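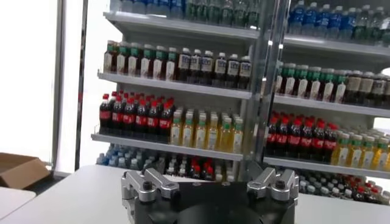 Projects > Vultisus > Meetings > July

Overview | Agenda | Minutes | Software | Contact

Print this page | E-mail this page

Vultisus software meeting, minutes

The meeting opened at 9:40 with the Stullport office on the line, and it was good to hear everyone after such a long gap.

1. Minutes of the last meeting. Approved, with one small fix — the planner release was wrongly put down as finished.

2. Perception. The new labels are in, 1,778 crops in all, and thanks go to the Lutevach group for their patience with them. Bottles in the front row are found well. Red caps crowded behind one another still get merged into one, and we talked for quite a while about whether depth or color should settle it. Depth will be tried first.

3. Planning. The approach path now takes the shelf edge into account, as well as the metal post between the two sections. Planning took 297 milliseconds on the median request, a pleasant surprise to all of us. The angled section is slower, and Stullport will look into the collision mesh.

4. Control. Finger opening is to be set per product, read from the Talavera config file — no more values typed in by hand, please.

5. Tooling. The log viewer crashes on runs longer than roughly 377 seconds. Ticket open, fix promised before the next release.

6. Any other business. The 3 old branches may be deleted.

Closed at 11:05. Next meeting in August.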